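ロボット・自動化 雑談板 > イベント・見学
スレッド名:Torardの公開デモ見てきた人いますか

1 名前:ねじ山
11月の公開デモに行ってきたので書きます。場所はTorardの研究棟の1階で、家庭内作業の自動化がテーマでした。入場は無料、事前登録制。登録開始から2日で枠が埋まったそうです。
内容は台所まわりの作業が中心で、午前は説明、午後が実演と手持ちグリッパーの体験でした。
ほかに行った人がいたら感想を聞きたいです。

2 名前:kanimeshi
行きました。午後の回です。
説明はMeifang Kongさんという方が担当で、話が早くて助かりました。資料は紙で配られただけで、あとから公開はしないとのこと。メモを取っておけばよかったです。

3 名前:半田ごて二号
落選組です。登録ページは2021年11月12日の昼に見たときにはもう締め切りでした。
実演は何をやったんですか。去年のTultlowの展示会では箱を積み替えるだけで、正直期待外れでした。

4 名前:ねじ山
>>3
食器と食べ物を扱う作業です。皿を持ち上げて別の場所に置く、オーブンの扉を開けて中に入れる、といったもの。
速度は遅いです。人がやったほうがはるかに早い。ただ、一度つかみ損ねたあとに自分でやり直したのは見ていて感心しました。

5 名前:通りすがりの保全屋
やり直しは前から工場でもやっています。つかめたかどうかを指の開き幅で見て、だめならもう一回。珍しい話ではないです。
家庭向けと言うなら、扉の重さや皿の材質が毎回違う条件で何回成功したのかを出してほしい。そこの数字はありましたか。

6 名前:kanimeshi
>>5
質疑で同じことを聞いた人がいました。答えは「皿の移動を1000回試して700回成功」でした。条件の内訳は言っていません。
失敗の多くは浅い皿の縁に指がかからないケースだそうです。

7 名前:通りすがりの保全屋
7割ですか。うちのラインなら初日で撤去です。

8 名前:ねじ山
>>7
ラインと比べるのは違うと思います。ラインは置き場所も向きも決まっているでしょう。今回は皿の位置を来場者が変えてもよかったので、条件が別です。

9 名前:通りすがりの保全屋
位置が変わるのは分かります。それでも使う側から見れば、3割落とすものを台所には置けません。研究の途中として見せるならいいですが、登録ページには「家庭へ」と大きく書いてありましたよね。あの書き方が引っかかっています。

10 名前:半田ごて二号
宣伝文句についてはTultlowも似たようなものでした。どこも同じでは。

11 名前:mokusei
遅れて参加します。自分も午後の回にいました。
成功率より、体験コーナーのほうが収穫でした。手でグリッパーを持って作業をして、それを動作データとして記録するという説明でした。ロボット本体がなくてもデータが取れるので、人数をかければ量は増やせます。
持った感想は、思ったより手首に来る、です。10分も構えていると腕が下がってきます。あと自分の手より先端が遠いので、皿との距離をつかむのに時間がかかりました。

12 名前:kanimeshi
>>11
同じく手首がつらかったです。隣の人は両手で支えていました。
指の内側がゴムっぽい素材だったのは、滑り止めだと思いますが確認していません。

13 名前:ねじ山
会場の様子を貼っておきます。グリッパー側のカメラの画像です。右の台に白いオーブンと電子レンジ、手前にリンゴの皿があります。左の白黒のマーカー板は位置合わせ用と聞きました。 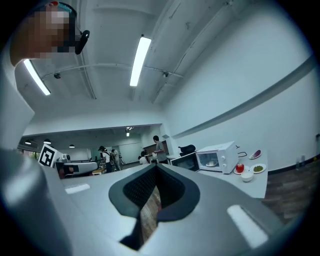

■ここから質問と次回の話

14 名前:半田ごて二号
>>13
ありがとうございます。広角なので天井の照明まで入るんですね。緑の豆みたいなものが盛ってある皿、あれもつかむ対象ですか。

15 名前:ねじ山
>>14
自分の回では皿ごと動かしていました。中身を一粒ずつというのは見ていません。ほかの回は分かりません。

16 名前:mokusei
豆はこぼれると片付けが大変なので、見学の回では避けたのかもしれません。推測です。

17 名前:Ritanar愛用者
Ritanarのアームを自宅の作業台で使っています。個人でもデータ集めはできますが、1000件集めるのに一冬かかりました。体験コーナーで来場者に持たせるのはうまいやり方だと思います。
ただ、不慣れな人の動きが混ざったデータが役に立つのかは疑問です。

18 名前:kanimeshi
>>17
それも聞きました。体験コーナーの分は学習には使わない、と言っていました。

19 名前:Ritanar愛用者
使わないんですか。だったら先の話は取り消します。

20 名前:通りすがりの保全屋
使わないのは正しい判断でしょう。そこは評価します。
次があるなら、失敗した回の映像をまとめて見せてほしい。うまくいったところより参考になります。

21 名前:半田ごて二号
次回はいつですか。

22 名前:ねじ山
1月にEllwoodと合同でやると聞きました。会場はEllwood側で、今回より広いそうです。登録の案内はまだ出ていません。見つけたらここに書きます。

23 名前:mokusei
Ellwoodの会場は駐車場がないので、車の人は気をつけてください。駅からバスです。

24 名前:半田ごて二号
了解です。今度は登録開始の時刻に待機します。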